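3.2 Rules for handling the needle and thread

The recording rules used at both sites grew out of a simple wish: we wanted a session from Rondivmont and a session from Ikari to be readable side by side, stitch by stitch, by someone who had been at neither. The first draft was written in July and ran to a single page. The version reported in this paper, dated August 2021, is longer, and we think it is a great deal better!

The rules treat a stitch as the basic unit of work. A stitch begins when the needle is first gripped for it and ends when both tails have been cut. Everything in between is labelled against a short list of allowed actions (grip, drive, pull through, wrap, tie, cut). Operators may take as long as they like over any of them. What they may not do is start a new stitch while the tails of the last one are still uncut, a habit that made the early recordings very hard to label.

Three of the rules deal with the arm that is not driving the needle. It must stay inside the lit part of the field, or close enough to its edge that the tip can be made out. It must be kept off the thread unless it is taking part in the action. And it must not be parked over the wound, where it would hide the next entry point from the fixed camera. These sound fussy on paper. In use they became second nature very quickly, and the labelling team at Ikari asked us to keep every word of them. 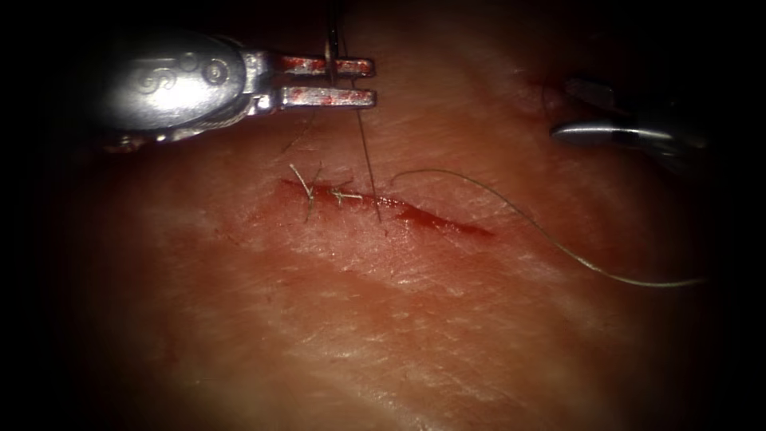

Figure 4. Suturing on a tissue pad with two stitches tied. The left arm holds the curved needle, the thread enters at the wound edge to the right of the second stitch, and the right arm is held clear of the thread.

Figure 4 is useful to us as a reference for rule 7, on the trailing tail. The long pale strand runs away to the right of the work and down across the pad, well apart from the thread that leads to the needle. An annotator can tell one from the other at a glance, and so, we hope, can a tracking model. The rule asks for exactly this: the tail should lie on the side of the wound that is still open, and it should not cross a finished stitch.

Cut tails are covered by rule 8. We do not set a fixed length, as earlier guidance from the Domínguez group did, but we ask that the ends can be seen against the pad. Pale suture helps enormously with this, particularly where there is blood along the wound edge. Tails may lie flat or stand up from the surface; both are accepted, and the label records which.

We checked the rules on 319 stitches, each labelled separately by 2 annotators using the Clanik tool. Disagreements were settled by going back to the wording first and the recording second. Where the wording could not decide the matter, we changed the wording. This was slow and surprisingly enjoyable work, and rules 7 and 8 owe their present form to it. Stitches labelled under an older wording were labelled again from scratch.

The full archive will hold up to 2,000 stitches, all recorded under the August text. Any later change will be given a new version number, and the version in force will be stored with each session.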